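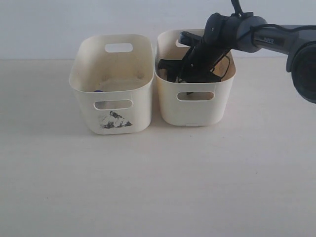 Two-bin sorting station, gripper in the right bin

Gripper cable snags on bin rim during transfer cycle, club regional in April

Posted by hinau_controls, Mar 28, 2025

I do motion programming for the Hinau robotics club. Our entry for the Purville regional is a bin-to-bin transfer: pick a small capped cylinder out of one open bin, release it in the bin next to it, return, repeat. The rules allow any arm as long as the bins are the supplied type, stay side by side, and are not clamped to the table.

The arm itself repeats well enough. The trouble is the cabling at the wrist. We have a service loop above the wrist joint, plus a second run that goes down to the fingers. When the gripper goes deep into a bin, the lower run has to go in with it or hang over the rim. On the way out it sometimes catches, the bin shifts, and the next pick is off because our pick positions are fixed.
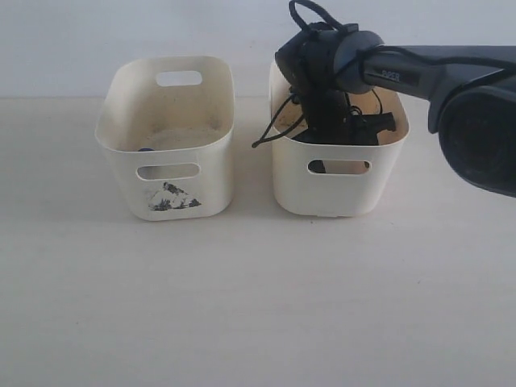 The retract is a straight vertical move at the same speed as the approach. Over 100 logged cycles we had 16 faults, and most of them came on the retract. Slowing the whole program down reduces the faults but puts us over the time limit. I also tried pulling the service loop tighter, and the wrist then stopped short of its commanded angle near the far wall of the bin.

What I would like to know:

Is it better to reroute the cable or change the path?
Is there a sensible way to detect that the bin has moved without adding a second camera? We have one, fixed, looking at the table from the front.

lindqvist_lab

Do both, but do the cable first. A path that works around a loose cable has to be retuned every time the cable settles into a new position.

Cable. Put a fixed anchor on the last link before the wrist and a second one on the gripper mount. Leave slack only between those two points. To size it, jog the wrist to both joint limits with the cable untied, mark the longest length needed, and add a little. Anything below the gripper mount should be held flat against the housing with cloth tape or short ties, cut ends facing away from the fingers. If a tail is hanging free, it is too long. Your wrist stopping short is what happens when the loop is tightened without an anchor: the slack gets taken from wherever it is easiest to pull.

Path. Split the retract into two segments. Run the first one slow and strictly vertical until the lowest point of the gripper, cable included, clears the rim. Then go to full speed for the lateral move. Most teams set the clearance height from the fingertip and forget that straps and cable can hang lower than the tip.
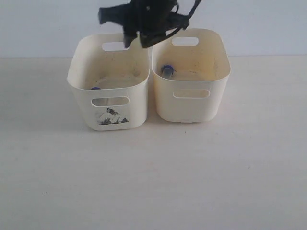

Your crossing height matters most over the two inner walls, where the two rims are close together and there are more edges to hook. Add a waypoint directly over the gap and check the clearance there by hand, with the arm paused, before running the program. On our station we raised that one waypoint and left the others alone. The time cost was small compared with slowing the whole cycle.

Check the release too. If the part is let go high above the floor of the bin it can roll up against a wall, and then the next pick has one finger with no room to close.

vusex_user

We had the same thing. Heavier bins fixed it.

hinau_controls

Can't change the bins, see the rules above. Adding weight inside was ruled out as well, I asked.

purville_mentor

On the second point, you don't need another camera. Use the rim of each bin as the reference. It is a closed outline with good contrast if the lighting is even. Find it in a still taken with the arm parked clear, save that position, and compare before every pick. If the offset is more than 5 mm, apply it to the pick coordinates. If it is much larger than that, stop and raise a fault.

The check must run with the arm out of the way. If the gripper is over the bin, a good part of the far rim is hidden and the fit will be poor. We allow 800 ms for the check, including settling time after the arm parks. Also, if one bin has a graphic on the front and the other is plain, use that to tell them apart in software. We once had them swapped between runs and it took an evening to find.

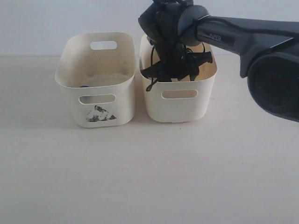

Gripper lowered into the right bin, cord over the front rim

Log motor current on the wrist axis during the retract as well. A snag should show up as a rise before the bin moves, and you can trip on it. Set the threshold from your own clean cycles, with the cable already anchored, or you will have to do it twice.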